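About us

Hi, I'm Nilmini Jayasinghe, and I own Vornow Auto Trim & Detail with my business partner, Dalva Figueiredo. We fix the inside of your car. Seats, headliners, door cards, carpets, steering wheels, the saggy bit above the back window that brushes your hair when you sit up straight. If it's soft and it's in a vehicle, we've probably had it apart. 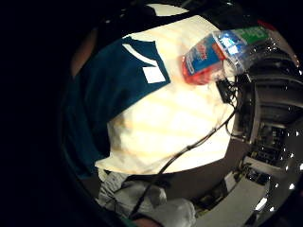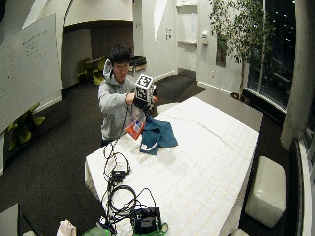
I started out in a body shop, on the front desk, answering the phone and chasing parts. It was a good place and I learned a lot about bumpers. But every week somebody would come in after a crash or a break-in with a cut seat or glass ground into the carpet, and we'd fix the outside beautifully and then hand them a list of phone numbers for the rest. Half the numbers were out of date! I kept thinking there had to be room for a shop that did only the inside and did it well enough that the collision guys would be happy to send people over.

Dalva was already sewing car seats in her garage by then. She trained as a furniture upholsterer and moved to cars when her brother bought a van with no seats in it (long story, the van is gone now). I took her a torn bolster from a customer's hatchback to see what she could do with it, and I couldn't find the repair when she gave it back. I had to ask her which side it was on. We signed a lease the following April.

Our first unit was tiny, 500 square feet, with a roll-up door that stuck whenever it got below freezing. We could fit one car if we parked it on an angle and moved the sewing machine into the hallway. The place we're in now has three bays and a proper cutting room, plus heat, and I still get a bit giddy turning the lights on in the morning.

Who you'll meet

Marites Samonte runs the cutting room. She makes the patterns, orders the hides and vinyl, and is very good at matching a faded grey that the manufacturer stopped making years ago. If you bring in an older car, she'll want to look at the underside of the seat where the sun hasn't reached, so please don't be alarmed when she starts unclipping things.

Angelica Cabanatuan does our detailing and odour work. Spilled milk, wet dog, hockey bags, smoke. She also handles the water jobs, where a sunroof drain has been blocked all winter and the carpet underneath is soaked. Those take longer than people expect, usually a few days, as the padding has to come right out. She'll phone you once it's up and tell you what she found, good or bad.

Hedvika Hubáček is our newest hire and splits her week between the front counter and the bench. She's doing her apprenticeship with Dalva, and she's the one who finally put our bookings on an actual computer. Before her it was me and a coil notebook. I do still have the notebook.

As for me, I do the estimates, the insurance paperwork and most of the driving around. Dalva does the sewing and the teaching and would like it known that she doesn't do mornings.

How we work with body shops

A fair bit of what we do comes through other shops. We've worked with the crew at Gokel Collision since our first year, and Sarmiento Motors sends us their trade-ins when the seats need help before they go on the lot. If your car is already in for body work, you can ask your shop to book us directly and we'll pick up the parts or come to the car, whichever makes sense. You'll get a separate line for our work on the estimate so you can see what it costs. We don't pay for referrals and we don't charge extra for coming through one.

If it's going through insurance, bring your claim number when you come in and I'll take the photos and send everything off while you have a coffee. If it isn't, that's fine too. A small vinyl repair starts at $74 and a full interior detail on a regular-sized car is $249. Bigger jobs like a headliner or a full set of seats need a look first, and the look is free.

What we don't do

We don't do airbag covers or anything with a seatbelt mounted in it beyond taking it out and putting it back the way the maker says. We don't dye leather a totally different colour either. We've been asked for white many times, and it wears badly on the driver's side, so we'd sooner sew you new covers. We also don't do boats, although Dalva is weakening on that one.

Come by

Drop-in estimates are weekday afternoons, with parking beside the middle bay door. Ring the bell if the counter's empty, as we may have a machine going and not hear you. Mornings are best by phone or email, and I'm usually the one who picks up.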